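6. Running a Pick-and-Place Task with Both Arms

In this section you start the Flirnard planner, load a task file and let the two arms sort objects into the basket for the first time. Before you continue, the calibration of section 5 must be finished and saved. If you have moved the basket or changed a gripper finger after the calibration, please repeat it now.

Words used in this section

Controller: the process which sends the joint positions to the servos. It is called Mamo in all menus and log files.
Perception: the process which finds the objects and gives each of them a pose. In the menus it is called Zuseck.
Planner: the process which decides which arm takes which object, and along which path. This is Flirnard itself.

The three processes are separate programs. You can stop the planner and start it again while the controller continues to hold the arms in position. You cannot stop the controller while the planner is running. The planner will then report a lost connection and you must begin from step 1.

CAUTION: When the controller stops, the servos lose their torque and the arms will sink down. Send both arms to the rest position before you stop it.

6.1 Starting the processes

1. Close the curtains and switch on the light. Wait until the light is steady.

2. Switch on the power supply of the arms, then start the controller. Both arms are listed in the status window as "idle". If only one arm is listed, check the servo cable of the other arm and press Rescan.

3. Start the perception. It needs a short time to load the object models. During this time the preview window stays grey, and it is not necessary to do anything.

4. Start the planner. The line at the bottom of the window must show "connected" for the controller and for the perception.

Note: The order of steps 2 to 4 is important. If you start the planner first, it keeps the arm positions of the last session and does not ask for the new ones. We know this fault and it will be corrected in a later version.

6.2 Loading the task file

5. Open the menu Task and choose Load. The file for the first run is named hendham_basket.task and it is installed together with the software.

6. Look at the list of target objects on the right of the window. Remove the tick from every object which is not on your table. The planner does not wait for missing objects, but it will search for each of them, and the run takes longer.

7. Set the speed limit to 10 per cent. Please do not use a higher value in the first run, also when you have experience with other arms.

8. Set the release height. The default value is 53 millimetres above the rim of the basket. With a lower value the gripper fingers can touch the rim when they open. With a higher value a round object can jump out of the basket again.

Note: The release height is measured from the fingertips and not from the lower side of the object. For a large object you should add the part which hangs below the fingers.

6.3 Checking the perception before the arms move

9. Press Detect Once. Coloured outlines are drawn over the objects in the preview window. Every outline should follow the border of its object.

10. Click on an outline to see the confidence value and the chosen grasp. The grasp is drawn as two short lines. Check that the lines lie on opposite sides of the object.

11. If two objects which lie against each other have received one common outline, move them apart by hand and press Detect Once again. You can also lower the merge value in the perception settings, but then a single object with several colours may be divided into pieces.

Note: White objects are the most difficult for the perception when the light comes strongly from one side. In this case reduce the exposure and do not change the confidence limit.

12. Mark all the things on the table which the arms must avoid but must not pick. Choose Obstacle in the right-click menu. A basket is always treated as an obstacle below its rim, so you do not need to mark it.

CAUTION: The planner only knows obstacles which the perception has seen. Loose cables, poles and wires are not detected. You must enter them one time by hand in the workspace file, as it is explained in section 7.

6.4 The first run

13. Take your hands out of the workspace and keep one hand at the stop button.

14. Press Step. The planner calculates one movement and shows it as a line in the preview. Nothing moves yet. If the line goes through an object, press Reject and the planner will look for another path.

15. Press Accept. The arm makes this one movement and waits.

16. Repeat steps 14 and 15 until the first object is held over the basket. At this point the planner shows "ready to release". The other arm has the state "parked" and stays out of the shared zone, also if its next object is already selected.
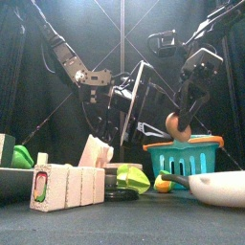 17. Compare the position of the basket in the preview with the real one. If the difference is larger than one finger width, press Reject, return the object to the table by hand guiding, and repeat the calibration.

18. Press Accept to open the gripper. The planner marks the object as done and gives the shared zone free for the other arm.

When one object has gone through all the steps in this way, you may press Run, and the planner continues alone with the rest of the list. To interrupt it, use Pause. Pause finishes the present movement first, so it is not a replacement for the stop button.

If the run ends with the message "no valid grasp", save the log with File, Export Log and send it to Kedir Gebretsadik together with your task file. Please write also which gripper fingers are mounted on each arm.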